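Gornden Surface Terms, data card

Version 4, 20 October 2025

Contents
961 short text entries naming surface finishes and edge shapes, written by 34 annotators in English. Each entry has a term, a definition and a source note.

Fields
term, definition, source, annotator_id

Known gaps
Textile terms are sparse. Definitions over 300 characters were shortened by hand.

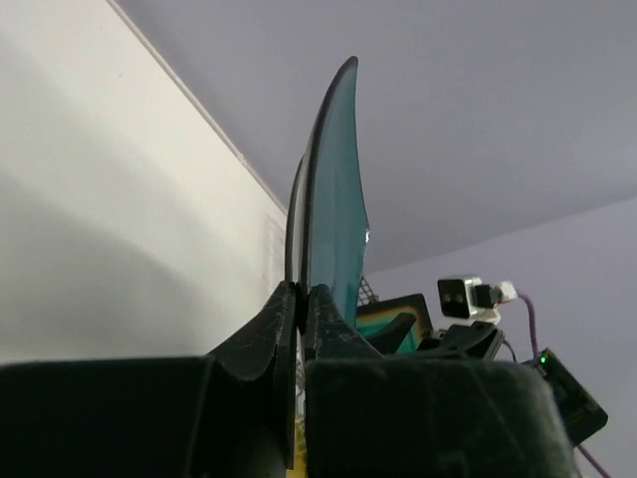

Fig. 1. Translucent teal-green, dark rim, tapering to a point.

Maintainers
Dörte Fröhlich, Shoaib Rind. Send corrections as a diff against terms.csv.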